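Nidik tabletop bin, cream: four months on a worktable

Reviewed by Pramila Awasthi

Small lidded bins for desks and tables are sold mostly on looks, and the published information tends to stop at colour. I bought the cream Nidik with my own money in order to replace an open plastic tub that had collected thread, pencil shavings and wrappers at the end of a shared worktable. It has been in daily use since then, by two people, and has been emptied most evenings.

Construction

The body is a plain cylinder with a hinged lid. The outer surface has a light texture that reads as a weave from a normal sitting distance. The inside is pale and smooth enough to wipe in one pass. There is no separate inner bucket, so the whole bin has to be carried to the kitchen to be emptied. On a larger bin I would mark that down. On one this size it saves a part that would otherwise rattle and take up capacity.

Mine measures 23 cm to the top of the closed lid. The seller's page gives a slightly lower figure, which I take to be the body alone. Anyone intending to stand it under a shelf should measure for the open position, as the lid needs clearance above and behind.

Lid and hinge

The lid flips up and tilts back past vertical, and stays there until it is pushed. I consider this the most useful property of the bin. Several others I have tried have lids that stop just short of upright and drop shut on the hand. I opened and closed the Nidik 200 times in one sitting to see whether the hinge would loosen. There was no added side play afterwards, although the action had become a little lighter.
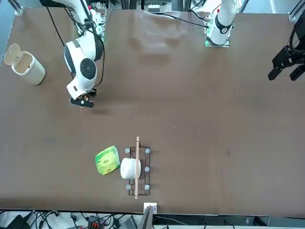 Closing is less well resolved. The lid rests on the rim under its own weight, with no catch and no seal. It will keep pencil shavings out of sight but it will not hold in the smell of a banana skin, and if the bin is knocked over the lid opens and the contents come out. Wendell Sorensen, who shares the table, managed this twice in the first week. A strip of thin felt along the inside of the rim gives a quieter close and a marginally firmer fit.

Stability

Empty, the bin weighs 464 g on my kitchen scales. That is enough for one-handed use on a level surface, provided the lid is lifted from the front edge. Lifted from the side, the body turns. The base has no rubber ring and slides on a varnished top. I fitted three self-adhesive pads and the sliding stopped.

Liners

No liners are supplied. Ordinary sandwich bags are too narrow at the mouth. The smallest Tandness pedal-bin liners fit over the rim with a good deal of spare material, which has to be folded down outside or it fouls the hinge. I now use the bin unlined for dry waste and line it only when there is food about. A roll of 25 has lasted well on that basis.

Cleaning

The textured exterior holds dust, particularly pale dust from sanding, and a cloth tends to push it further in. A soft nailbrush with a little washing-up liquid works better. Tea left a faint mark near the base which has not fully come out. The interior has not stained so far, with the exception of one spot of ink.

Compared with the Closeo

I had the Closeo swing-top on loan from a neighbour for two weeks. It is the better bin for food scraps, having a closer-fitting top, and it is heavier at the base. Against that, the swing flap touches whatever is being thrown away and so needs wiping far more often, and bulky packaging has to be squashed before it will go through. With the Nidik the full width of the mouth is available once the lid is back - an empty snack box goes in after one fold.

Verdict

Suitable for dry waste on a desk, craft table or dressing table. Not suitable for a kitchen worktop unless it is emptied after every meal. The hinge is good, the fit of the lid is poor, and the missing base ring should have been dealt with at the factory. I have kept mine and would buy it again at the same price, with a packet of adhesive pads added to the order.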